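Villa site open day, Flusska, notes typed up on the train

Got in at the lower gate, not the main one. Main one has the coaches. If you go in July go early, the gravel throws the heat back at you and there is no shade till the second courtyard. Sunday open day, free with the ordinary ticket, first tour at 8, which I made by a whisker.

Site in short, for anyone who hasn't read the earlier posts: Roman villa, later cut up into smaller dwellings, later still a lime kiln parked in the middle of the dining room (thank you, whoever). Excavated in fits. Old trenches on the east, newer work on the slope. The east part is the bit with the numbers painted on the door jambs and the numbers don't match the plan. Room 3 on the plan is 5 on the wall. Bring both versions.

Our guide was Malcolm Stockdale, who has dug here since he was a student and talks to the walls more than to us. Quiet voice. Stand near the front. He started at the street door, threshold in two blocks of gray limestone, pivot holes both sides, and a third pivot hole that belongs to neither leaf. His idea is that the sill was brought from another building and turned round. Mine too for what its worth, the wear is on the wrong side.

Entrance passage. Narrow. Plaster to knee height, red with a black band, nothing above. Graffito on the left, a ship, very scratchy, under perspex now so mostly you photograph yourself. Passage floor is mortar with chips of white stone set in rows, rows go crooked by the north wall where a drain was put in and the floor patched over it.

Courtyard next. Four columns once, two stumps now, brick under stucco. The basin in the middle has been relined at least twice, you can see the layers in the broken corner like an onion. Cistern mouth covered with a grille. Someone asked how deep and Malcolm said deep enough that he's lost a trowel, a hat and a radio down it.

Then the part I came for. West range, normally shut. Two rooms knocked into one in the last phase, with the blocked doorway still visible as a ragged seam, different mortar, bits of roof tile rammed in. Mosaic in the far half only. Plain black and white, a border of small triangles, center panel missing. The cut edges are clean so it was lifted in antiquity or by a very tidy robber. Tile stamps from this range all read FLISTURA which was the estate name for years in the older literature until they found the same stamp at two other sites down the valley. So a tilery, probably. The ticket office still sells a guidebook calling the place Villa Flistura. Don't buy that one, the floor plan is upside down as well.

Upper floor: gone, obviously, but the beam holes are good on the north wall, and there's one stair, five treads of stone and then a stub where the timber would of carried on. No climbing. A man climbed.

Kiln. Big ugly round thing, walls baked purple. Everyone walks past it, shame, as it's the best preserved structure on the hill. Half a marble table leg still in the ash when they opened it, now in the museum.

Slope trench. Roped off but you can look straight down. They are through the topsoil and into collapse, tiles lying as they fell. Finds tent beside it, trays of washed pottery, 231 bags logged so far this season, according to the whiteboard. Mostly kitchen ware. One nice lamp with the handle missing. A student was putting a jar back together and didn't look up once, good for her.

Drinks stop after that, tables and chairs behind the tent.

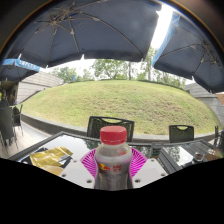 Red cap, small red and yellow logo.

Museum is down in the village, in the old Ramanauskas grain store. One big room, cool, dim, cases a bit crowded. Wall painting fragments from the west range laid out flat on sand, which I prefer to the pretend reconstructions. There's a bird. There's a hand holding something, label says fruit, could be a sponge. The table leg from the kiln is by the door, lion's paw, burned on one side. Labels in small type at hip height so prepare to bow.

The Endilent survey model is in the back corner, the whole hill in white resin with walls in gray, and it finally made the terraces make sense to me. From the path you can't tell the courtyard sits on a platform. On the model you see there's a whole vaulted basement holding it up, 2,000 square feet of it, closed to visitors and full of bats.

Practical bits
Ticket covers site and museum, keep the stub, they do check.
Toilets at the main gate only.
Lower gate shuts at 3 and they mean it, I had to go back up and round.
Solid shoes. The mosaic room is done in overshoes which they hand out, one size, enormous.
Photos fine, no flash in the musuem.

Still want to see the bath block, fenced off while they redo the drainage. Malcolm thinks next season. Will post the west range photos with the room numbers sorted once I've worked out which plan I was holding.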